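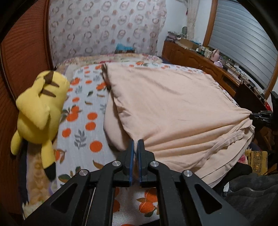 *Peach blanket on the orange-fruit sheet, with the yellow plush toy at the side.*

**Hotgate residents' get-together, September 29, 2021**

I took the notes again, so blame me for the spelling! We had a good turnout and the biscuits went early.

**Last time's notes.** Agreed, with one fix: I'd put the bin store on the wrong side of the yard.

**Heating.** Most of the evening went on this. Raltareck have quoted 4,000 pounds for the new boiler pump, fitting included, and a few of us nearly choked on our tea. Drurkari came in lower but can't start until December, and the top floor (me included) don't fancy waiting that long in thick socks. We went round and round, then voted to ask Raltareck if we can pay in 3 parts. I'm to ring them.

**Bedding swap.** Going ahead in the hall. Sheets, blankets and soft toys all welcome, washed please, and pillows are a no this year. Flat 78 has offered to store the bags, which is very kind given the size of that hallway.

**Dogs.** Cù, the big grey one from the ground floor, has been getting into the herb bed. His owners said sorry and will put up a bit of fence. I still think the mint had it coming.

**Money.** We have 100 pounds left in the garden pot. Bulbs got the most votes, a new hose came second.

**Any other business.** The back gate sticks. Give it a shove near the bottom until someone gets to it with a plane.

Next meeting is in December, same place, bring a mug.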